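FOR IMMEDIATE RELEASE
12 April 2024

MUTSKA TO OPEN SHARED BREAK ROOMS FOR SMALL OFFICES IN VUNSTEAD

Vunstead. Mutska, the office services company, will open its first shared break rooms at the Macapagal Building this June. Keys go out the first week. Sign-up is open now, ground floor desk or by phone.

The idea is simple. Small firms, two or three desks, no room for a kitchen. Until now that meant lunch at the keyboard or a walk to the gas station. Mutska takes the unused corner units, puts in a fridge, a table, a sink, and cleans them every weekday. Tenants pay by the month. No long contract.

What members get

94 places in total, spread over 5 rooms. Price is $52 a month per person, cleaning included. Coffee is not included (we asked, the answer was mixed, so members bring their own). Each room gets a shelf per firm and a share of the fridge. Names on everything please.

Rooms open at 7 am and close at 8 pm. Late access by request, give the desk a days notice. Microwaves are on order and should be in before opening.

Fridge and table

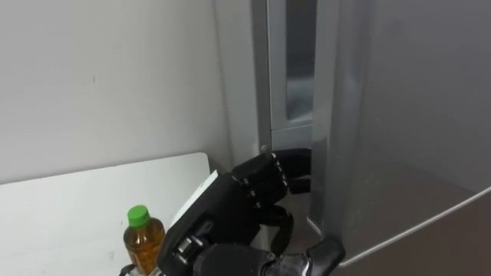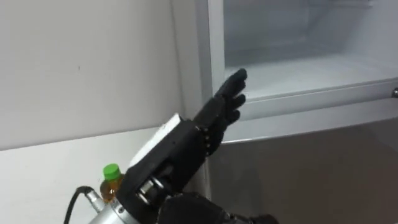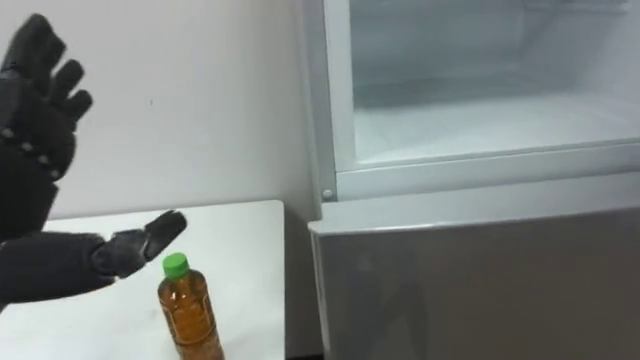
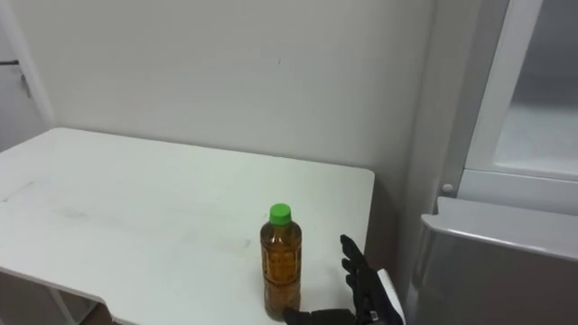 Supplier and fit-out

Ukix is supplying shelving, bins and floor mats for all rooms. Same company did the lobby seating last year. Plumbing is finished on the east side, the west side still needs a second inspection. Painting done except for the door frames.

Flooring is hard wearing vinyl, easy to mop. Quiet too, wich matters to the offices underneath. Chairs stack. Noise rules are the building's usual ones, no speakers, phone calls in the hallway.

Food waste gets its own bin in each room and is collected daily. Fridges are emptied every second Friday at 4 pm. Anything without a name goes. Anything with a name and fur on it also goes.

Booking and trial days

Firms in the Macapagal Building get first pick until the end of the month. After that, any office in Vunstead can apply. A free trial of 2 days is available to every firm that signs up before opening, lunch hours included. Bring ID for the key card.

Existing Mutska mailroom customers can add the break room to there current bill. New customers fill out one form, one page.

About Mutska

Mutska runs mailrooms, meeting rooms and cleaning services for small offices. Based in Vunstead.

Press contact: Mutska press desk, Macapagal Building, ground floor, Vunstead. Room visits for press on weekday mornings, call ahead. Floor plans and price list on request.

ENDS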